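Bivside workshop, bench notes
2022-05-13

Moved the last of the loose stuff off the big brown table this morning and gave the top a proper wipe. The pale marks didn't shift with soapy water, so I tried a bit of white spirit on one of them. Slightly fainter, not gone. I'll leave the rest alone until I know what finish Nägeli put on it. Their paperwork only says "sealed", with a part number, 1,035, and nothing about cleaning. Have written to ask.

Levelling next. The floor falls away towards the cabinet side, as we found in November when the old table was there. Two packing shims under the far feet were too many, one was not enough. Settled on one full shim and a strip cut from a second. The bubble sits in the middle along the length and a hair out across it. Good enough for what goes on it.

Went over the bolts on the edge rail with the long hex key. 52 in all on the list, counting the brackets, and 3 had worked loose. Tightened those and put a paint dot on each so we can tell if they move again. 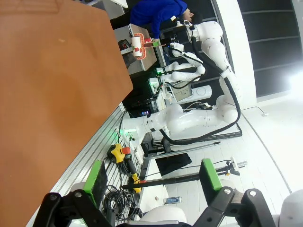
Brown table and edge rail, with the cables still to be tidied. Cup work going on at the light board behind.

Cables are the main job left. They hang in a bunch from the stop handles on the rail and I don't like it. Plan is to run them along the groove in the rail with the clip-in holders from Jendness, then down in one bundle with a bit of slack at the bottom. The holders are in the Nendis drawer, second from the top — not the one marked "clips", which has hose clips in it. Leave enough free length at the handles that they can be lifted off without pulling.

The light board could do with being fixed down as well. It creeps when someone leans on it, and then the cup ends up in a different spot from the one in the log. Double-sided tape left a mess last time. Will try a couple of small corner stops screwed to the top underneath, if everyone is happy with screw holes in it.

To do:
Chase Nägeli about the finish
Fit cable holders and re-bundle
Cut corner stops, some 2 cm high
Check the paint dots in a fortnight
Put the long hex key back on the board, it's in my coat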